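Planning Equipment Purchases for a Tabletop Manipulation Cell

Prepared by Carolina Esteves, Equipment Planning Office
Last revised 04/08/2022

This guide applies to departments requesting funds for a tabletop robot cell. Complete the steps in order and attach the worksheet to the request form.

Step 1. Describe the task
State what the cell will handle and what a finished run looks like. "Sorting" is too general. "Place small plastic shapes in a single row on a board" gives the reviewer enough to judge reach, gripper type and table size.

Step 2. Separate fixed and consumable items
Fixed items include the arm, the controller, the table and the mounting hardware. Consumable items include test pieces, work boards, fasteners and gripper pads. Departments often leave the second group out and return for a supplement in December. Enter it as its own budget line.
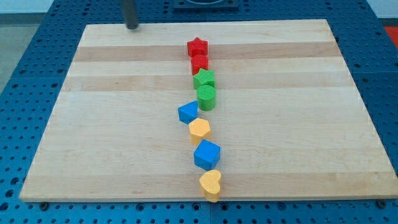

Printed shape blocks in a row on a wooden work board, set on a perforated table.

Step 3. Choose the table before the arm
A table with a regular hole pattern allows boards and fixtures to be moved without drilling. Confirm that the hole spacing matches the arm's base plate. If it does not, include an adapter plate in the quotation.

Step 4. Price the test pieces
Pieces printed in-house should be charged at material cost plus machine time. The current allowance is $163 per set, and each cell should hold 2 sets. A replacement work board is budgeted at $249.

Step 5. Obtain quotations
Request written quotations from Stirno and Korberg, the suppliers under the present agreement. Each must list delivery, installation and operator training separately. Allow 9 weeks from order to installation.

Step 6. Submit the request
Send the completed worksheet to Gaétan Lapointe for technical review. Approved requests are entered in Pleto, and the department receives an order number by e-mail.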